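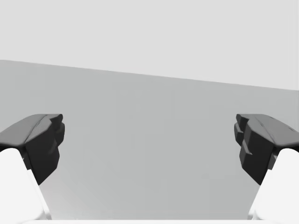

You sit closer to the actors than you expect to, and after ten minutes you stop noticing, Rajitha Rathnayake wrote to us after seeing Fomum. She added that she would have liked a cushion. There are cushions now, on the front two rows.

Home About Productions Workshops Hire Contact

About Nastodow

Nastodow is a small theater company based in Mostow. We make new plays for small rooms, tour them to places without a theater of their own, and run an evening school for adults who want to learn to act, write or stage-manage. We have been doing all three long enough that most people in the company do more than one of them.

The company began with a single play. A group of us had been meeting to read scripts out loud in a rented room over a hardware store, with no plan to put anything on. One of the scripts was unfinished, and we kept going back to it and arguing over the ending. In the end we wrote the last act ourselves and performed it for the people who had put up with the noise. That was in December, the heating was off, and the audience kept their coats on. Enough of them asked when the next one was that we started looking for a proper space.

Where we work

Our home is the Gunawardena, a former dance hall on the south side of town. It had been used for storage before we took the lease. The main room has a sprung floor, a low ceiling and no stage. We decided early on not to build one. Seating is on movable risers, and each director chooses where the audience goes. Some shows have been played down the long side of the room, some in the corner, and one with the audience in a ring and the actors going in and out through the gaps.

The low ceiling is the main limit on what we can do. There is no fly space and the lighting bars are within reach of a tall actor, so lamps have to be placed with care and nobody swings a sword overhead. Designers who come to us from bigger houses usually find this difficult for the first week.

There are 202 seats in the fullest layout. We rarely use all of them. Most productions are set up for fewer, and the school's showings are smaller again.

The plays

Nearly everything we stage is new. We read scripts all year and ask writers to send the whole play, not a sample, with a one-page note on what they think still needs work. The note matters to us as much as the script. A play we like goes to a reading in the upstairs room with actors and a small audience, and after that the writer has time to rewrite before anyone talks about dates.

Rehearsals run eight weeks, mostly evenings. Actors are paid the same rate whatever the size of the part. We don't hire understudies, which has meant a few evenings with a script in somebody's hand, and on those nights we tell the audience before the show starts and offer a refund at the door.

Fomum is the play people most often ask us about. It is a two-hander set in a ferry ticket office on the last night before the route closes. There is no interval and the two actors never leave the room. We first staged it with a real counter, which was too heavy to tour, and then with a table, and it was better with the table. It has been revived more often than any of our other plays, with four different casts, and the text has changed a little each time. 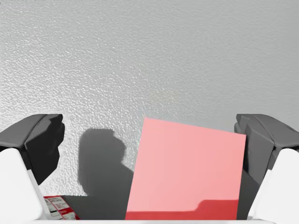 Light gray textured surface, with pink below.

Touring

Each season one production goes on the road. We travel with one van and a set that can be put up by the cast in an afternoon. Venues have included school gyms, a grange hall, the reading room of a library and a church basement with a pillar where the second row should have been. We ask a venue for a flat floor, two ordinary power outlets on separate circuits, a place for the actors to change, and access from noon on the day of the show. Everything else comes with us, including the seating if it's needed.

In our longest season we sold 3,206 tickets, and more than half of those were on tour. The touring shows lose money. They are paid for by the school, by hiring out the Gunawardena on dark nights, and by people who give to the company on a regular basis. We publish the accounts every year and will send a printed copy to anyone who asks.

The evening school

The school started because people kept asking where they could train without giving up a job. Courses run in ten-week terms. Acting is split into a beginners' class and a continuing class; there is one playwriting group, and a stage management course that is taught mostly by doing it. Students on that course work on a company production from the first read-through to the last night, and they are in the program under their own names.

No audition is needed for the beginners' class. The continuing class asks for a short speech and a conversation with the tutor. Fees are the same for everyone, with a number of free places each term. The form for a free place is one page long and doesn't ask for proof of income.

More than 300 people have taken at least one course. A few have gone on to work in theater full time, and several have come back to teach for us.

How we are run

Nastodow is a nonprofit company. Programming is decided by the artistic director together with two members of the acting company, who serve for two years and then step down. Day-to-day work is handled by a general manager, a production manager and a part-time bookkeeper. Front of house is staffed by students and past students, who are paid by the hour.

Visiting and getting in touch

The box office is open from an hour before each performance. The main entrance is level and there is space for wheelchairs on both sides of the room; the upstairs reading room can only be reached by stairs, so please tell us ahead of time if that affects you and we will move the reading down to the main hall.

Scripts, booking questions and touring inquiries can all be sent through the contact page. Script replies are slow — allow four months — but every play is read to the end and every writer gets an answer.

This page was last revised on February 3, 2021.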